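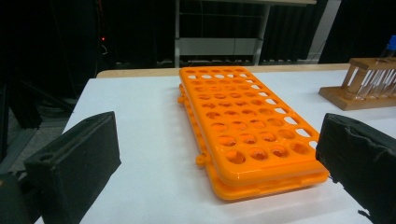 Jardin partagé de Zistdale – Contrôle de fin d'hiver
Liste de vérification et commentaires

Date du passage : 21/2/23
Contrôle fait par : Marcelle Le Goff et Babak Parsa
Relu par : Oana Căpraru
Temps : sec, sol encore gorgé d'eau dans la partie basse

Mode d'emploi : C = conforme, R = à reprendre avant l'ouverture, S = à surveiller, SO = sans objet. Les commentaires vont sous chaque point. Les points notés R sont repris dans le tableau d'actions en fin de fiche, avec un nom en face.

1. ACCÈS ET ALLÉES

1.1 Portail principal, gonds et loquet – C
Le loquet a été graissé. Il ferme sans forcer.

1.2 Portillon côté ruisseau – R
Le poteau de gauche bouge à la main. La base est molle sur une dizaine de centimètres. Ne pas s'y appuyer avec une brouette chargée. Poteau à remplacer, pas à caler.

1.3 Allée centrale – S
Copeaux tassés, deux creux où l'eau reste après la pluie, devant les parcelles de Dorothy Tindall et de Marilou Tan. Recharger en copeaux quand le sol aura ressuyé.

1.4 Traverses de l'escalier – R
Mousse sur les trois marches du bas, très glissantes. Brosser à la brosse dure, sans produit. Grillage à agrafer sur le nez des marches. Les agrafes doivent être enfoncées à fond, l'an dernier deux dépassaient.

1.5 Passage libre pour les secours – C
Largeur suffisante partout sauf au niveau du tas de tuteurs, déplacé pendant la visite.

2. ABRI ET OUTILS

2.1 Toiture et gouttière – S
Une tôle soulevée à l'angle nord. Revissée provisoirement. La gouttière est pleine de feuilles de noisetier.

2.2 Plancher – C
Rien à signaler.

2.3 Rangement des outils à manche – C
Fourches et râteaux accrochés dents vers le mur.

2.4 État des manches – R
Une bêche avec un manche fendu dans le sens de la longueur. Elle porte un ruban rouge et ne doit pas ressortir de l'abri tant que le manche n'est pas changé. Un ruban adhésif n'est pas une réparation.

2.5 Sécateurs et ébrancheurs – S
Ressort fatigué sur un ébrancheur. Lames à nettoyer à l'alcool avant la taille des fruitiers, à cause du chancre repéré sur le pommier du fond.

2.6 Motoculteur Skeltamura – R
Le levier de sécurité revient lentement quand on le relâche. Il doit revenir d'un coup. Câble probablement grippé dans la gaine. Machine hors service jusqu'à réparation, bougie débranchée et rangée sur l'étagère. Babak a laissé un mot sur le guidon.

2.7 Carburant – C
Un seul bidon, homologué, fermé, à l'écart de la bouture chauffante.

2.8 Trousse de secours – R
Compresses périmées depuis octobre. Plus de pince à écharde. Pansements en quantité suffisante. Ajouter du sérum physiologique pour les yeux, il n'y en a jamais eu.

3. SERRE

3.1 Vitrage – R
Un carreau fêlé au-dessus de la tablette de droite. Ne pas travailler dessous. Carton posé sur la tablette en attendant, à laisser en place même si les semis débordent.

3.2 Ouvrants de toit – C
Les deux vérins s'ouvrent et se referment.

3.3 Prise électrique et rallonge – S
Prise avec clapet, bon état. Le disjoncteur différentiel a déclenché au bouton de test. La rallonge passait au sol, sous l'arrosoir. Elle est maintenant accrochée en hauteur. Ne pas la redescendre.

3.4 Tapis chauffant pour semis – C
Gaine intacte, thermostat réglé et vérifié au thermomètre de sol.

3.5 Tablettes – S
La charge est mal répartie. Les sacs de terreau de 50 litres vont par terre, jamais sur les tablettes, y compris « juste pour l'après-midi ».

3.6 Traces de maladie – S
Un peu de pourriture grise sur les pélargoniums hivernés. Feuilles atteintes retirées et jetées à la poubelle, pas au compost. Aérer dès que la température extérieure le permet.

3.7 Nuisibles – S
Limaces sous les caissettes, comme tous les ans. Quelques pucerons sur les boutures de sauge. Une araignée installée dans l'angle de la porte, laissée en place : elle est utile et ne gêne pas l'ouverture. Merci de ne pas passer le balai dans ce coin.

4. EAU

4.1 Cuve de récupération, 500 litres – R
Le couvercle ne se verrouille plus. C'est le point le plus important de la fiche avec le motoculteur, des enfants viennent au jardin. Une sangle a été passée autour de la cuve le jour même. La sangle est provisoire, il faut un couvercle neuf du même diamètre.

4.2 Socle de la cuve – C
De niveau. Pas de tassement malgré les pluies de l'hiver.

4.3 Étiquette « eau non potable » – R
Illisible. À refaire en grand, avec le pictogramme.

4.4 Robinets et tuyaux – S
Robinet du bas encore purgé pour le gel, ne pas le rouvrir pour l'instant. Un tuyau percé près du raccord, à recouper.

4.5 Relevé du compteur – C
172. Pas de différence avec le relevé précédent, donc pas de fuite sur la partie enterrée.

4.6 Drain côté ruisseau – S
Il coule, mais lentement. La parcelle de Wynne, en contrebas, est restée sous l'eau presque 50 heures après le dernier épisode. Curer la sortie du drain avant d'envisager autre chose.

5. PARCELLES ET PLANTATIONS

5.1 Tuteurs et piquets – R
Plusieurs tiges en fer à hauteur de visage sans protection. Un bouchon ou une balle de tennis percée sur chaque tige, sans exception. Marilou a une réserve de bouchons.

5.2 Filets – S
Filet à petits fruits mal tendu, les mailles du bas traînent au sol. Les hérissons s'y prennent. Relever le bord et le fixer.

5.3 Arbres fruitiers – S
Branche morte sur le vieux prunier, au-dessus du banc. Le banc a été reculé. La branche est à descendre par deux personnes, pas par une seule sur l'échelle. Pommier du fond : chancre sur une charpentière, à tailler par temps sec.

5.4 Plantes toxiques ou irritantes – S
Ricin semé l'an dernier chez Dorothy : pieds arrachés, mais des graines peuvent rester au sol. Elle repassera. Euphorbe en bordure du chemin, à étiqueter, le latex brûle la peau et les yeux.

5.5 Figuier – C
Aucune taille prévue. Gants et manches longues pour ceux qui y toucheraient cet été.

5.6 Produits de traitement – R
Un flacon sans étiquette trouvé derrière les pots. Contenu inconnu. Mis de côté dans un seau fermé, à déposer en déchetterie avec les produits dangereux. Si quelqu'un reconnaît ce flacon, qu'il le dise à Oana.

6. COMPOST

6.1 Bacs – S
Une planche décrochée sur le bac Busine, celui du milieu. Clous apparents, rabattus au marteau. Planche à revisser.

6.2 Rongeurs – S
Une galerie le long du bac de gauche. Pas de restes cuits, pas de pain. Porter des gants pour retourner le tas.

6.3 Arrosage du compost – SO
Il est bien assez humide.

ACTIONS À FAIRE AVANT L'OUVERTURE

Couvercle de cuve (4.1) – Oana Căpraru. Prioritaire.
Câble du motoculteur (2.6) – Babak Parsa. Prioritaire.
Carreau de serre (3.1) – Babak Parsa, avec quelqu'un pour tenir l'échelle.
Poteau du portillon (1.2) – Marcelle Le Goff demande un devis. Si le devis dépasse 508 euros, on en reparle avant de signer.
Marches (1.4) – Marcelle Le Goff et Dorothy Tindall.
Manche de bêche (2.4) – Babak Parsa.
Trousse de secours (2.8) – Marilou Tan.
Étiquette de cuve (4.3) – Marilou Tan.
Bouchons de tuteurs (5.1) – chacun sur sa parcelle, Marilou Tan pour les parties communes.
Flacon inconnu (5.6) – Oana Căpraru.

COMMENTAIRES AJOUTÉS APRÈS DIFFUSION

Dorothy Tindall : Pour le 5.4, j'ai ramassé ce que j'ai vu comme graines, avec des gants. Je ne ressèmerai pas de ricin. Il y a aussi un pied d'aconit contre la clôture, qui n'est pas dans la liste. Il faudrait l'ajouter.

Marcelle Le Goff : Ajouté pour le prochain passage. Je mets une étiquette en attendant.

Marilou Tan : Les compresses et le sérum sont achetés, la trousse est complète. Je l'ai remise au clou à droite de la porte et pas sur l'étagère, on ne la trouvait plus derrière les pots.

Babak Parsa : Câble démonté. La gaine est rouillée à l'intérieur, le graissage ne suffira pas. Pièce commandée. Le Skeltamura reste à l'arrêt, et je garde la bougie chez moi parce que quelqu'un l'avait remontée.

Oana Căpraru : Le couvercle neuf est trop petit de deux centimètres, je l'échange. La sangle reste en place. Si vous la détachez pour puiser, refermez derrière vous.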